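Isis Project | Home | Papers | Data | Contact
Reading time: 4 min

3.2 Collection of demonstrations

We recorded demonstrations in two modes. In the first mode, which we call hand guiding, the operator holds the arm behind the wrist and moves it through the whole task. In the second mode, the operator stays at a desk and drives the same arm by remote control, looking only at the camera views. Both modes use the same controller settings and the same log format, so that the recordings can be mixed during training.

The task is sorting of small hardware parts. The operator must pick the part named in the instruction and bring it to the goal position. The parts were chosen because they differ in shape and in how they can be held. A cylinder can be taken from any side, but a circuit breaker has to be approached along its narrow direction, and a curved clamp half offers few good places for a grasp.

Each recording contains a fixed view of the workspace and a view from the wrist. The operators at the Ostarton site told us that the fixed view was more useful for planning the approach, and the wrist view for the last part of the motion.

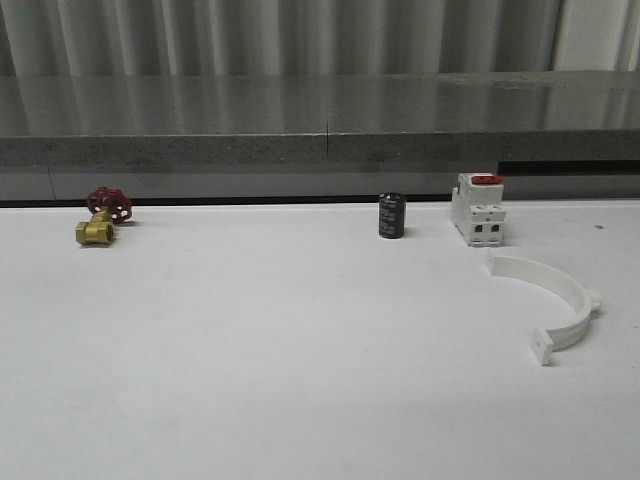
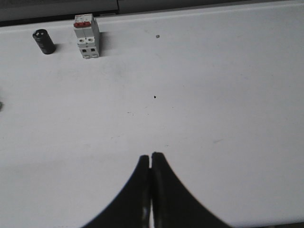
Figure 2. Parts on the white table. First picture: fixed view, with gate valve, capacitor, circuit breaker and clamp half. Second picture: wrist view, with the gripper holding nothing.

In total we kept 135 demonstrations. A demonstration was removed if the operator stopped for longer than 4 seconds, or if the part fell and had to be placed again by a person. We did not remove demonstrations with small corrections of the path. In our earlier work with the Kongkaew data, such corrections helped the policy to recover from a bad approach.

Hand guiding gave shorter recordings, but the forces at the wrist are disturbed by the hand of the operator. For this reason the force channel is used only from the remote mode. The joint positions are used from both modes, after smoothing with the Vulinwood filter described in Section 3.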